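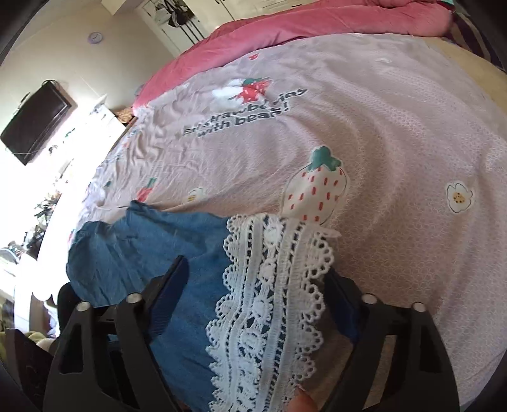 # Nishad Quilt Cover Set, Single

Cotton quilt cover with one matching pillowcase, made for children's beds and for adults who also like a soft colour. The fabric is a plain weave, washed before sewing, so it does not feel stiff on the first night. We recommend it for all seasons. In winter you can put a thick quilt inside, and in January many of our customers use the cover alone, like a sheet.

**Price:** $129, delivery included inside Australia

**What you receive**

- 1 quilt cover, single size
- 1 pillowcase with envelope closing
- 2 spare buttons, sewn on the care label

**Closing and corners**

The bottom closes with buttons. We tried a zip in the first production, but parents wrote to us that it was catching the quilt, and we changed it. Inside each corner there is a cotton tie. Please make a bow and not a knot, it is much easier on washing day.

**Washing**

Wash at 30 degrees, inside out, with similar colours. Dark denim and new towels should go in another load. Line drying in the shade keeps the colour longer. A warm iron is fine.

**Shrinkage**

The cover can become a little shorter after the first wash, and we cut it longer for this reason.

**Returns**

You have 20 days to return an unwashed set. Write to Despina Dimitrov at the Ralluvow shop and put your order number in the subject line. Exchanges for the Kornine double size are possible, you pay only the difference.

Next delivery of the double size: November.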